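The Robot Will See Your Motherboard Now

Oct 2, 2024

Every April my cousin's husband asks me when he can buy a robot that folds laundry, and every April I tell him five years. I have been telling him five years for so long that he has started saying it along with me.
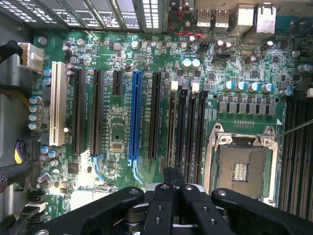 So I'm a little touchy about the chore question, and I spent most of the summer trying to come up with a better answer. My day job is at a small repair and refurbishing shop in Bultville, where old desktop computers come in by the pallet and leave either as working desktop computers or as parts. It's dull work in places and fiddly in others, and if you read the brochures it's exactly the sort of thing a robot should have taken off our hands by now. It has not taken it off our hands. My hands hurt as I type this.

Think about a memory stick. You push down the little latch, the stick pops up a bit, you lift it out. A bored teenager learns it in one try. Now write down what the teenager did. They found the latch by feel, because there was a cable in the way. They pushed the cable aside without thinking about it and without yanking it. They pressed hard enough to open the latch and stopped pressing the moment it gave. If the latch was stiff, they wiggled it. Where in that list is the part a machine is good at? It's good at going to the same spot over and over, and it's good at not getting bored. Those are real talents, and I have neither, but they're not the ones the job is asking for.

Then there's the CPU socket, which I wouldn't let most people near. With the load plate open you have a field of tiny contacts sitting there, and if you drop a screwdriver on them the board's life is over and so is your good mood. I've bent pins myself. I once spent a whole lunch hour with a sewing needle and a magnifier putting a few back where they belonged, and I'd like to see the gripper that could do that, or for that matter the one that could feel as guilty as I did.

Cables are the worst of it. A board bolted in a case at least stays where it is. A cable has opinions. The fat power lead goes over the drive leads on one machine and under them on the next one, same model, same year, because whoever put them together had lunch in between. I've watched an arm reach for a plug with great confidence and close on the wires beside it. I wasn't even mad. I've done the same thing before coffee.

I went to a trade show in Lahtinen to see how the professionals were getting on, and came back with a tote bag and mixed feelings. The Roner people had the best booth. Their arm took screws out of a panel, dropped them in a tray and went back for more, and it was lovely to watch -- smooth and quiet and never once losing a screw under the bench, which puts it ahead of everyone I work with. I stood through 16 panels. Then I asked the man at the booth what happens when a screw is stripped. He said that was a great question. I've been to enough of these to know what that means.

(The answer, after some coaxing, was that a light goes on and a person comes over. I am the person. I have always been the person.)

Across the aisle, Nerach was showing a home version that loads a dishwasher. It got almost 25 dishes in while I was there, all plates, all the same plate. No one had brought a colander. In my house the dishwasher problem is mostly a colander problem, with a side of that one mug whose handle sticks out too far. Nobody's dinner ends with a stack of matching white plates lined up on a counter waiting to be collected, and if yours does, I don't think you need a robot. I think you already have staff.

Still, I came home less grumpy than I went. A few years ago that same sort of arm needed the panel clamped down in one exact spot, and if you nudged the table it would go on calmly unscrewing the air. The one I saw got nudged (by me, with my hip, by accident) and it looked again and adjusted. It doesn't sound like much, but a fair amount of my own job is looking again and adjusting. The rest is knowing when to quit and use the needle-nose pliers.

My guess is that the shop floor gets there before the kitchen does. We can put the cases in a rack, all facing the same way, and sort them by model, and forgive a machine for taking six minutes over something I do in one, so long as it'll keep at it after I've gone home. You can't sort a kitchen by model. The laundry basket is even worse, being nothing but cables when you think about it, except that some of them are socks.

I've settled on a new answer for next April, anyway. When I get asked about the laundry, I'm going to say six years. It'll throw him off, and I can always bring it down later if things go well. In the meantime there's a pallet by the back door with my name on it, and the top one rattles when you tilt it.

Contact | Copyright 2024, all rights reserved | Back to top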